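ロボット学習特論 講義ノート 第9回
手持ちグリッパによる模倣学習データの収集 ― 何が示され、何が示されていないか

前回の宿題について。読んでこなかった人は今週中に読んでください。今回の話は前回の「分布のずれ」を理解している前提で進めます。

1. 今回扱う主張

人がグリッパ型の器具を手に持ち、器具に付いたカメラで作業を記録し、その映像と推定軌道からロボットの方策を学習する。ここ数年で一気に広まったやり方で、売り文句はだいたい決まっている。「ロボットなしで集められる」「どこでも集められる」「集めたものはどのロボットでも使える」。

一つ目は、収集の段階に限れば正しい。二つ目は条件つき。三つ目は、私の見るかぎり、きちんと確かめた報告が少ない。今日は主に二つ目と三つ目を疑う。

先に立場を書いておくと、私はこの方式に反対しているわけではない。うちの研究室でも使っている。ただ、論文の成功率だけを見て卒論のテーマに選ぶ学生が毎年いて、たいてい秋ごろに同じところで困っている。

2. 記号と設定

時刻 t の手先画像を o_t、手先の位置姿勢を x_t、指の開き幅を g_t とする。教示データは (o_t, x_t, g_t) の列。方策は、直近の o と g から、現在の手先座標系で見た今後の相対的な動きと開き幅を出す。

相対で表す理由は教科書どおりで、世界座標の原点を収集現場ごとに合わせなくてよい。その代わり x_t の推定誤差が、そのまま教師信号の誤差になる。ここを読み飛ばさないこと。遠隔操作で集めたデータなら x_t は関節角から計算でき、誤差の性質もかなりわかっている。手持ちの場合、x_t は多くが映像と慣性センサからの推定値である。つまり「正解」と呼んでいるものがすでに推定である。

3. Vukčević の講義資料の比較

Stojan Vukčević がまとめた比較実験を配布資料に入れた。課題は、卓上の容器をつかんで棚に移すもの。収集条件を二つに分けている。

条件A:一つの部屋で、一人が集める。
条件B:17か所の部屋で、複数人が集める。

教示の総数はそろえてある。評価は、どちらの収集にも使っていない部屋で行う。結果は条件Bがよい。資料はここから「環境の多様性が汎化を生む」と結論する。

たぶん方向は合っている。しかし、この実験からそこまでは言えない。理由を挙げる。

(1) 部屋と人が一緒に変わっている。条件Bでは集めた人も違うので、動作の癖も多様になった。効いたのが背景なのか動作なのか、分けられない。

(2) 評価した部屋が3か所しかない。各部屋で何度試行しても、部屋についての標本数は3のままである。試行をまとめて信頼区間を出しているが、同じ部屋の試行は独立ではない。区間は狭く出すぎている。

(3) 軌道推定に失敗した教示を捨てている。捨てた割合が条件ごとに書かれていない。白い壁の多い部屋や、手がかりの少ない部屋で失敗が多いなら、残ったデータは「推定しやすい部屋」に偏る。多様だと言われているものが、選別後にどれだけ多様なのかわからない。

(4) 失敗例の扱い。落としてやり直した教示を残したのか消したのか、本文と付録で書き方が食い違っている。

(3) は軽く見られがちだが、私はこれが一番重いと思っている。選別の規則は方法の一部であって、後始末ではない。

4. カメラは何を見ているか

手先カメラの画像には、対象物以外のものが大量に入る。器具を上に向ければ天井が入るし、広角なら人も入る。論文の図では対象物が真ん中に収まった場面ばかり選ばれるので、初めて生データを開いた学生はたいてい驚く。
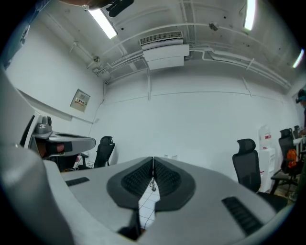

最終更新:4月
天井に蛍光灯、エアコン、配管。離れたところに事務椅子とウォーターサーバー、右の端には人の肩から上が入っている。操作対象と呼べそうなものは見当たらない。手前の大部分は器具本体で、黒っぽい指のパッドが中央でV字に寄っている。

この一枚から議論できることを二つ。

まず、手前に写る指は、カメラとの位置関係が決まっていれば、どのフレームでもほぼ同じ場所に出る。開き幅の推定には都合がよい。一方、方策にとっては「いつも同じ模様がある領域」になる。別の指に付け替えたロボットで動かすと、その領域の見え方が変わる。三つ目の売り文句「どのロボットでも」は、たいてい同じ形の指と同じカメラを付けることを暗黙に要求している。それは構わないが、要求しているなら書くべきだ。

次に、遠くの背景と軌道推定の関係。蛍光灯や配管の輪郭は、位置合わせの手がかりとしては使えるかもしれない。ただし光源は白飛びしやすく、遠い点は回転には効いても並進にはあまり効かない。魚眼に近い歪みがあれば、較正の誤差は周辺ほど出やすい。「特徴点が多いから精度がよい」という説明を見たら、その点がどの距離にあるかを必ず確かめること。

5. 「どこでも集められる」の費用

Skandham の公開手順書と Femeck の手順書を読み比べると、収集前の準備の書き方がかなり違う。前者は地図作成用に部屋をひととおり撮ってから教示に入る。後者はその工程を省き、教示中の映像だけで推定する。どちらも一教示あたりの所要時間を載せているが、前者の数字に地図作成の時間は入っていない。遠隔操作と比べて速いと言うなら、準備、推定の計算、捨てた分まで含めた「使える教示一本あたりの時間」で比べないと意味がない。

参考までに、昨年度うちで数えたときは、使えない教示がおよそ5本に1本出た。部屋によるばらつきが大きく、この数字自体もあまり信用しないでほしい。

もう一点。人の手は速い。ロボットが追従できない加速度で集めた教示は、再生の段階で無理が出る。速度を落として再生すればよいという意見もあるが、滑らせる、放るといった動的な課題では、落とした時点で別の課題になる。運動学的に届かない姿勢も同じで、収集時に弾くのか後で弾くのかを決めておく必要がある。

6. どういう実験なら納得するか

・部屋と収集者を交差させる。同じ人が複数の部屋で、同じ部屋で複数の人が集める。
・評価は部屋を単位に集計し、部屋ごとの成功率をそのまま全部載せる。
・捨てた教示の数と理由を、条件別に表にする。
・x_t の誤差を、少なくとも一部の教示で外部計測と比べる。
・指の形を変えた場合の結果を、悪くても載せる。

全部やった論文を私はまだ見ていない。Hashemi の報告は二番目と三番目を満たしていて、そのぶん成功率は地味である。私はこういう報告のほうを信用する。Dronen の追試は外部計測までやっているが、部屋が一つなので汎化については何も言えない。著者もそう書いている。

7. 演習

(a) 配布資料の条件Bを、収集者を固定した形に設計し直せ。必要な教示数が増えるか減るか、理由とともに述べること。
(b) 軌道推定に失敗した教示を捨てることが、方策の評価にどう影響するか。捨てる確率が部屋に依存する場合としない場合に分けて論じよ。
(c) 相対軌道表現で、x_t に一定の回転偏りがあるとき、数ステップ先の予測位置はどれだけずれるか。平面内の場合だけでよい。

(c) は昨年の解答に符号の誤りが多かった。座標系の図を描いてから計算すること。提出は次回の講義開始まで、紙でもPDFでも可。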